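The Long Goodbye to the Back Office (and Hello, White Ceiling)

If you've been reading along since May, you know we've been turning the upstairs room at Felum into somewhere a person could stand to spend a whole Monday. If you're new here, hi! Felum is our little print and paper shop, and the upstairs room is where all the unglamorous stuff happens: invoices, proofs, arguing over envelope sizes, lunch.

I meant to write this up weeks ago. Then the order for the Drisero wedding fair came in, and I spent my evenings folding things in half until I saw creases in my sleep. So it's a bit of a catch-up post, and it's long, and there will be a lot about ceilings. Get a coffee.

When we took over the room, the ceiling was a kind of tobacco cream. I don't know how else to put it. It may have started out white in some earlier life, but by the time we got the keys it was the color of weak tea, and the pipes were a different color of weak tea, and the beams were brown. You walked in and felt like you were inside a shoebox. I'm not tall and I still wanted to duck.

Everybody had advice. My sister wanted us to box in the pipes and pretend they weren't there. The man at the paint counter said to do them in black so they'd "disappear," and I nearly went for it — I had the cans in the cart and everything. But then I thought about the beams, which curve (I love that they curve), and how with black pipes cutting across them you'd only ever look at the pipes. So I put the black back and bought white. Same white for the whole lot, flat finish, because shiny paint on an old ceiling shows you every sin the plasterer ever committed.

It took five evenings. I'd guessed two. The flat parts are quick if you've got a roller on a pole, but pipes are a misery. You paint the bottom, you climb down, you look up, you've missed the top, you move the ladder, you do it again from the other side. I tried one of those fuzzy painting mitts, where you sort of shake hands with the pipe, and it's faster but you will have paint in your elbow. I had paint in my ear. I had paint on a sandwich!

We left the fluorescent lights where they were. I know, I know. I had a whole folder of pretty pendant lamps saved from Fesora, and I still look at it sometimes. But the long tubes throw a good even light, and when you're checking whether two batches of card are the same shade of gray, pretty is no help at all. What I did do was replace the worn-out tubes with a cooler daylight kind, and between those and the paint it's like someone took the lid off.

The walls got the same treatment, and then I got stubborn about keeping them bare. The old room had a corkboard, a calendar, a second calendar, a poster about lifting boxes, and a print of a sailing ship labeled 1776 that came with the lease and looked about as authentic as my tan. All gone. The ship went to my neighbor, who is thrilled with it. There's one little framed notice left on the left-hand wall and I've decided that's the limit.

Furniture was where the budget gave up. I'd set aside enough for one proper table and after that it was whatever we could find. The table is white, rectangular, with a small round hole near the front edge. I paid 85 dollars for it secondhand, and I'd have paid more, but please don't tell the seller. I set it at a slant to the back wall, and I've had comments. People want to come in and straighten it! But on the diagonal you can walk all the way around when you're collating, and you're not stuck with your nose to the plaster.

The chairs are black with mesh backs, and they've been with us since the old shop. I did look at new ones. Then I sat in a few, and saw the prices, and came home and told the old ones how nice they looked. They do, too. Black against all that white is sharper than I expected, and mesh doesn't hold on to paper dust the way our fabric ones did.

As for the ladder, it's tall, it's white, and it leans on the back wall because there's no closet in the building long enough for it. I was going to move it to the stairwell. But it matches the room better than half the things I bought on purpose, so for now it stays.

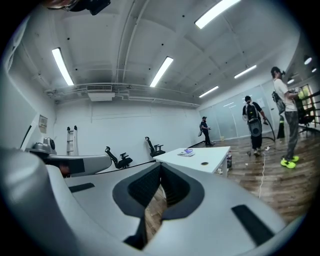
What's still on the list

The cables, first of all. There's a black one running along the floor by the chairs, and I'm sick of stepping over it. I've got a stick-on channel from Liu, the hardware place on the corner, and one free evening should see it fixed to the baseboard.

Then shelves. I keep going back and forth. We need somewhere for the sample books, which are living in crates downstairs and getting bent corners, but I've grown so fond of an empty wall that I can't face drilling into it. A low cabinet might be the answer, something on wheels that could go under the window end and double as a packing surface. If you have one you love, tell me in the comments, with measurements please.

The floor I'm leaving alone. I like the wood look with the white, it stops the place feeling like a dentist's. It does show every scrap of paper, so there's a broom up there now, and I use it more than I'd like to.

And a rug? My sister says rug. I say trip hazard with a fringe. We've agreed to talk about it again after the wedding fair, when I've slept.

Next post will be about envelopes, for those of you who have been very patient through the ceiling months. I've got three new liners to show you and one of them is mustard.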